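Chapter 3

Suspension Setup for the New Rider

Before You Begin

If you have come this far in the book, you have already spent two chapters learning how a dirt bike makes its power and how that power finds its way to the rear wheel. I hope you enjoyed them, because I enjoyed writing them. But I will confess that this is the chapter I have been looking forward to, and it is the one I would hand to a new rider first if the publisher would let me shuffle the pages.

Most riders who come to motocross for the first time want to talk about engines. They want a pipe, they want a different sprocket, they want to know what the fast riders have done to their cylinder heads. Meanwhile the fork is set the way it left the showroom, the shock spring is meant for a rider of another weight altogether, and the poor machine wanders and kicks through every braking bump on the track. I was just like this myself. My first race was a November club meet at Brekutwood, on a cold morning with the ground half frozen, and I had spent every dollar I owned on making the bike faster. It threw me off in the second turn, and again on the next lap, in very nearly the same spot.

An older rider parked beside me watched me limp back to my truck, pushed down on my rear fender with one hand, and laughed (kindly enough). The spring was far too soft for me. The back of the bike sat so low that the front end had no weight on it, and of course it would not turn. We took two wrenches and the better part of a lunch break to put it somewhere close, and that afternoon I finished my first race. I was a long way from winning it, but I was on the bike at the end!

What This Chapter Covers

We start with sag, the amount the suspension settles under load. There are two kinds to learn, static sag and race sag, and you will measure both. From there we go on to spring rates, then to the damping adjusters, which most people call clickers, and finally to keeping a logbook so that you can find your way back when a change makes things worse. And some of them will make things worse. Mine still do.

You do not need to understand what goes on inside a fork cartridge to do the work in this chapter. We will open one up later in the book. For now I would like you to think of the suspension as having two jobs that pull against each other a little. It has to hold you and the bike up at the right height, and it has to let the wheels move up and down quickly enough to stay on the ground. The spring does most of the first job. The oil and the valving look after the speed of the second.

Key Terms

Static sag: how far the bike settles under its own weight, with no rider aboard.

Race sag: how far it settles with the rider on board in full gear, boots and helmet included.

Preload: how far the spring is squeezed before any load is put on it.

Compression damping: resistance to the wheel moving up.

Rebound damping: resistance to the wheel moving back down.

Clicker: an adjuster screw that turns in small steps you can feel and count.

Please take the time to get these straight, particularly preload and spring rate, which get muddled together in nearly every paddock I have ever visited. Adding preload raises the bike. It does not make the spring any stiffer, and if you find yourself winding on more and more of it to reach your race sag, the spring itself is the wrong one. You will see this very thing in the worked case later in the chapter, where a rider on a used Maruyama winds the collar down by 17 millimeters and still cannot get the back end to behave.

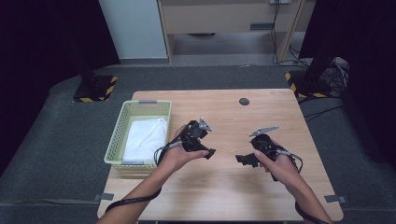
The habit I most want you to form is changing one thing at a time. It sounds easy and it is terribly hard to stick to, especially at the track, when there is a practice session coming up and a friend with opinions leaning on your handlebars. Make one change, ride the same few laps at the same pace, and write down what you felt before you talk to anybody about it. If you change the fork and the shock together and the bike feels better, you have learned very little about either one, and you may have covered up a problem that will come back to bite you on a rougher day.

A word about tools. You will need a tape measure marked in millimeters, a flat screwdriver that fits your clickers snugly, a spanner or a drift for the shock collar, and a stand that lifts both wheels clear. I use an old Allex stand with a bent foot, and it does the job. Drikano makes a sag scale that lets you take the reading by yourself, and it is a pleasant thing to own, but a tape and a patient helper will get you the same number. Set aside 60 minutes for your first go at it. You will get quicker, and after a season you will probably have it down to 35.

Warm the bike up before you adjust any damping. Cold oil is thick oil, and a setting you made in the driveway will feel quite different after a few hard laps. Check your tire pressures too, and give the linkage a look while you are down there. A dry linkage bearing can feel so much like a stiff shock that I once revalved a perfectly good one for a whole spring before I thought to reach for the grease.

With that said, put the bike on its stand, find your tape measure, and turn to Section 3.1, where we will take the first measurement with the rear wheel hanging free.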